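Licensing Stock Illustrations to Small Publishers: Project Report

29 April 2020

Print this page
E-mail this page

Background

Our group studied how small publishers buy ready-made drawings for newsletters and classroom handouts. We worked with the catalog of Gendale, an online picture library that sells line art and spot illustrations by subject. The catalog held 2,000 drawings when we began in January.

The main question was whether buyers understand what a license lets them do. A license for a website often does not cover print, and a print license may stop at a set number of copies. We wanted to know if buyers read these limits before they pay.

Method

We sent a survey to newsletter editors and received 54 usable replies. Each editor read two license texts, the one used by Gendale and a shorter one used by Diltard, and then answered the same set of questions on both. We also placed a test order with each library and kept notes on the steps from search to download.

Editors were asked what subjects they search for most. Office life came first, then animals, then household chores such as cooking, ironing and folding clothes. 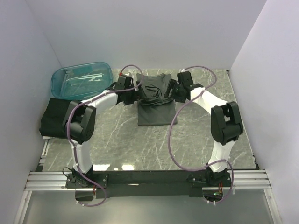

Results

Most editors got the question on web use right for both texts. The question on print runs caused more trouble. The Gendale license sets a limit of 300 printed copies, but the limit sits in the last paragraph and many editors missed it. Diltard puts its limit beside the price – this was the version editors preferred.

Editing rights were the other weak point. Several editors thought they could change a caption or crop out a signature. Neither license allows this without written permission.

Limits

Our replies came mostly from the Zevamville area, and most of the editors work alone. Larger offices may have someone who checks rights. Mofokeng, a third library we had planned to include, changed its license during the survey, so we left those answers out.

Further work

A second survey should ask editors to find the print limit on a live order page. We would also like to add greeting cards, which both libraries price separately.

Print | E-mail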